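**Call for participants: how do long-distance commuters spend their evenings?**

Do you travel a long way to your work, by car, and come home when the rest of the house has already eaten? Then we would like very much to hear from you.

Skenel is a small research office for daily life and family time. Since January we are preparing a study about people who drive at least one hour to their work and one hour back. There is already much written about traffic and fuel. We want to know what happens after you have parked: who cooks, when you see your children, if you still have the energy for a choir or a football training.

We search for 150 persons between 25 and 60 years old. You live with at least one other person, adult or child, and you make the journey on a minimum of three days in the week. It is not important which work you do. Drivers by profession (lorry, taxi, bus) can unfortunately not take part, as their hours are too different to compare.

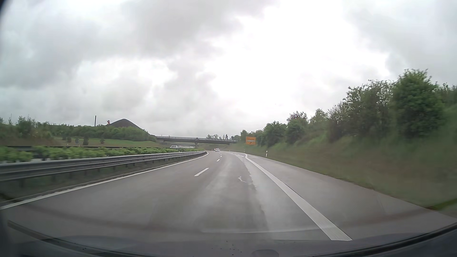
What do we ask from you? During 2 weeks you keep a short diary. You write down at what time you left, at what time you were home, and what you did until you went to bed. This takes five to ten minutes each evening. Please never fill it in while you are driving. After the diary there is one conversation by telephone, in English, Dutch or French. It is no problem if you make mistakes in the language, we make them also.

Participants who complete both parts receive a voucher for the Michiels bookshops. Your answers are kept without your name, and you may stop at any moment without giving a reason. The voucher is sent by post, so we need a correct address.

To register, send a short message to Sanne Van Wijk at our office in the Fonton building, second floor, or ring the reception between 9.00 and 16.30 and ask for her. Mention your age, how many persons live with you and how long your journey normally takes. For questions about privacy you can ask for Sharon Kimaro. You will get an answer within 5 working days.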